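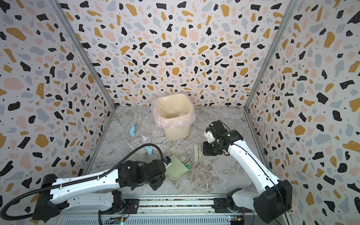

FOR IMMEDIATE RELEASE

Thursday, April 3, 2025

Votton Puts Wastebasket Claims to the Test and Finds Most of Them Thin

TROVDALE – Votton, the consumer testing group, today released its review of small household wastebaskets and the liners sold to go with them. The review covers 134 products from 60 sellers. Few of the claims printed on the packaging held up.

The group set out to check a simple promise made by nearly every seller in the category: that a better bin and a better bag will leave a room tidier. Testers looked at plastic bins of the size used beside a desk or a bathroom sink, fitted them with thin plastic liners, and filled them with everyday litter such as used tissues and scraps of paper.

"Stay-put" liners were the weakest group. Folding the edge of an ordinary bag down over the rim held it as well as most of the bags sold under that label, and the ordinary bags cost less. Votton also questions the word "fitted." A round-bottomed bag in a bin with a squarish opening will bunch and sag whatever the box says, and several sellers offer one liner for every shape they make.

Claims about wide openings fared little better. Sellers say a wider mouth means fewer misses. Votton found that tissues landed on the floor at much the same rate with wide bins and narrow ones when people tossed them from a chair. Moving the bin closer helped. So did getting up.

"We were sent a lot of brochures about effortless tidying," the group said in a statement. "Somebody still has to pick the tissue up off the floor. We would like to see the word 'effortless' come off the box until a seller can show us what it means."

Only 5 products met every claim on their labels. One was a plain plastic bin from Brusten with no claims beyond its capacity, a fact that Votton asks readers to weigh before treating the result as praise. Sampaio, whose scented liners are included in the review, disputes the findings on odor and has asked for a second round of testing. Votton has agreed and expects to publish those results in May.

The review drew in part on a survey of 600 households in the Trovdale area. Respondents reported their own habits, and Votton cautions that people tend to describe their floors as cleaner than they are.

The full review, with prices and test notes for each product, is available free of charge from the Votton office in Trovdale. Sellers wishing to respond may do so in writing to the same office.

###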